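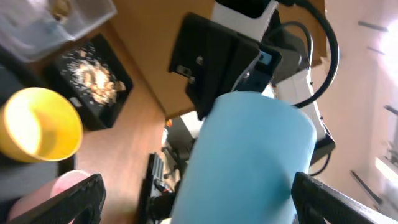 Jimura goes on sale today, and I get to be the one who tells you!

If you've followed us at Nultari for a while, you know we make plain, colorful tableware for people who eat at small tables and wash up in small sinks. Jimura is our new everyday set: cups, plates and bowls in light blue, yellow, pink and white, plus the black tray that carries them all (I asked for the tray. I've wanted one for years).

I'll start with the washing up, which is where most of our letters come from. You wrote to us last November about cups that won't sit still in the rack, and about racks that take over the whole counter. We read 913 of those letters, and yes, I cried a little at the one about the camper van.

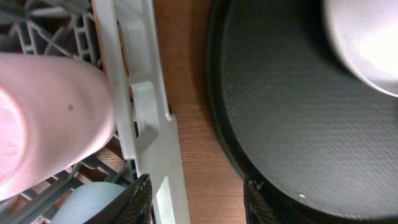

So we spent a long time with racks. We tried the cups on their sides, upside down, leaning on each other, next to chopsticks and spoons and whatever else was in the sink that night. My own habit is to tip a cup over in a corner of the rack and forget it until breakfast, and I've decided that's a perfectly good system.
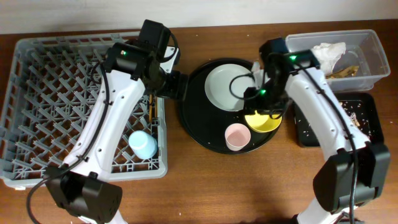

The tray is for everything in between. Snacks go out on it, crumbs and all, and then the dirty cups come back on it in one trip – my favorite part of having company, if you want to know. Wipe it down and it's ready for the next round!

Jimura comes boxed as a set for 60 dollars, or you can pick up single cups if you only ever lose the blue ones (same). Our first run is 2178 sets. The Stanell store has them on the shelf now, and the Sala store gets its delivery later this month. The first 100 people to order by mail get a second tray thrown in, any set, no code needed.
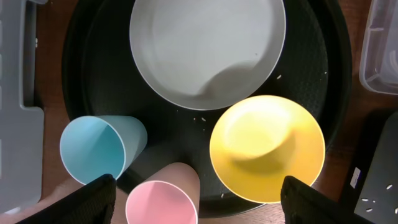

Nultari Tableware Team, Press and Store News

Writers and bloggers, we'd love to send you a set to try. Drop us a note through the store desk at Stanell and tell us which color you'd like most of. Stores that want to carry Jimura can use the same desk, and we'll mail you a price sheet and a sample cup.

Last updated: 7 January 2021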